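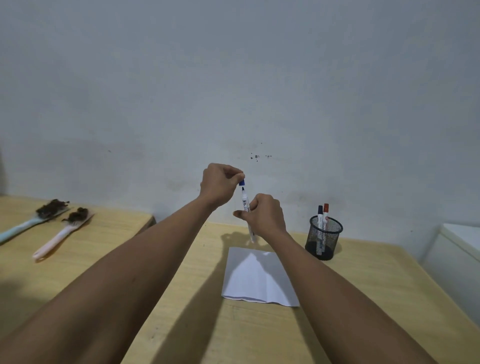 Catterall cell 4 — bench and tool inspection
Inspector: Tamer Salameh
Date: 2025-03-20
Machine: Tovska two-arm bench unit, 411 hours since last service

Before power-up

1. E-stop, bench side. Pressed and reset twice. OK.
2. E-stop, door side. OK. Label worn, still legible.
3. Base bolts, both arms. Paint marks lined up. OK.
4. Cable sleeve, left wrist. Rubbing at the second clamp. Moved the clamp back 9 mm. Check again next visit.
5. Cable sleeve, right wrist. OK.

Bench and parts

6. Desk position against wall. OK.
7. Pen holder, black mesh. Must stand on the right side of the desk. OK.
8. Whiteboard markers. Caps must pull off by hand without twisting. Replace any marker with a split cap. OK.
9. Paper. Flat sheets only for the writing task. Creased sheets go to the folding task.
10. Brushes. Clear hair and fibers from the bristles before the cleaning task is reset. Open — no comb in the tool drawer.
11. Wall behind desk. Scuffs and specks are cosmetic. No action unless the Stikcombe calibration check fails.

Powered, reduced speed

12. Home position, both arms. OK.
13. Left grip force on cap. Limit lowered to 285 on the controller scale. Old value crushed two caps.
14. Right grip, marker barrel. Slips when the pads are dusty. Wiped pads, repeated, OK.
15. Arm-to-arm clearance at handover. OK.

Open items: 4 and 10. Pads for item 14 are on order from Trorero. Next full inspection in July.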